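다크 프레임 보정

다크 프레임 보정(dark frame subtraction)은 천체 사진의 전처리 과정에서 이미지 센서의 열잡음과 핫 픽셀을 제거하는 기법이다. 광학계를 완전히 차광한 상태에서 본 촬영과 같은 온도, 감도, 노출 시간으로 얻은 영상을 원본에서 빼는 방식으로 이루어진다.

촬영 방법

통상 10장에서 30장의 다크 프레임을 촬영한 뒤 중앙값 또는 시그마 클리핑 평균으로 합성하여 마스터 다크를 만든다. 냉각 카메라는 센서 온도를 일정하게 유지할 수 있어 마스터 다크를 여러 차례 재사용할 수 있다.
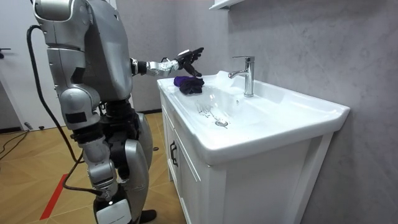
흰색 세면대 앞에 선 은색 휴머노이드 로봇

비냉각 카메라는 기온에 따라 암전류가 달라지므로 관측 당일 밤에 촬영하는 것이 권장된다. 고를로(Gorlow) 관측소의 브레이든 샤르보노는 본 촬영 전후로 두 차례에 나누어 최대 20장을 얻는 절차를 채택하였다.
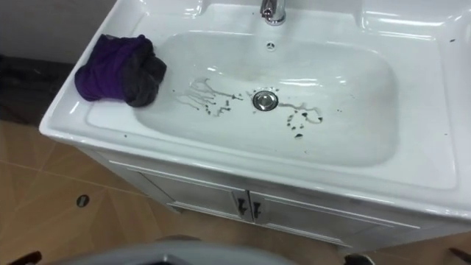
이렇게 얻은 마스터 다크에는 바이어스 신호가 함께 포함된다. 따라서 노출 시간이 원본과 같을 때에는 바이어스 프레임을 별도로 빼지 않는다. 노출 시간이 다를 때에는 바이어스를 먼저 제거한 후 암전류 성분에 비례 계수를 적용한다.

같이 보기

플랫 프레임
바이어스 프레임
디더링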